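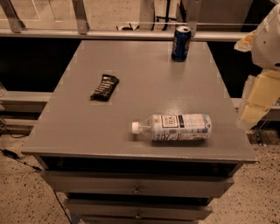 회사 서랍장 위는 늘 임시 정거장이다. 잠깐 올려둔다, 그러고 퇴근한다. 나르크베르크(Narkberg) 사무실에서 일한 지 2년째, 내 자리 옆 회색 서랍장도 예외가 아니다. 파란 펩시 캔은 뒤쪽에 서 있고, 라벨에 TEA라고 적힌 페트병은 옆으로 누웠고, 까만 스낵바 봉지는 비스듬히. 겨우 이 정도인데도 서류 한 장 펼치려면 뭔가부터 치워야 한다. 상판에 희끗희끗한 자국은 또 언제 이렇게 늘었는지.

12월 마감 주간. 오후 네 시쯤이면 다들 뭔가 씹고 있다. 점심은 거르고 간식은 챙기는 이상한 식단. 나만 그런가 싶어 같은 층 26명한테 물어봤다. 책상 말고 어디에 먹을 걸 두느냐고. 18명이 서랍장 위라고 답했다. 서랍 안은 이미 꽉 찼단다. 뭐가 들었는지는 대부분 기억을 못했다. 내 서랍도 열어봤다. 맨 아래 칸에서 나온 영수증이 67장, 충전 케이블 한 뭉치, 작년 달력. 버릴 것만 골라내니 서랍 하나가 통째로 비었다. 좀 허무했다.

정리법이라고 거창할 건 없다. 위 칸을 간식 칸으로 정하고 얕은 바구니 하나. 나는 그릴타티츠(Griltatitz) 매장에서 산 걸 쓰는데 손잡이가 없어 꺼낼 때 불편하다. 색은 예쁨. 옆 팀은 파이퍼(Pfeiffer) 칸막이를 끼웠고 이쪽이 확실히 낫다. 캔은 세워서, 바 종류는 눕혀서. 페트병은 서랍 높이부터 재보고 살 것. 큰 병은 누이면 굴러다닌다. 마시던 건 넣지 말자, 한번 쏟아봤다.

상판 닦는 건 일주일에 한 번이면 충분하다. 비나(Vina) 세정 티슈로 쓱. 긁힌 자국은 안 지워진다. 세게 문지르면 도색만 상하니 그냥 두는게 낫다. 빈 캔하고 봉지는 퇴근길에 들고 나가면 되는데, 이게 제일 안 된다. 가방 메고 나면 손이 안 간다. 그래서 요즘은 가방을 서랍장 위에 올려둔다. 캔 놓을 자리가 없어지니까 마시고 바로 버리게 되더라. 가방 둘 데가 없던 것도 해결됬고. 다음 호는 탕비실 냉장고.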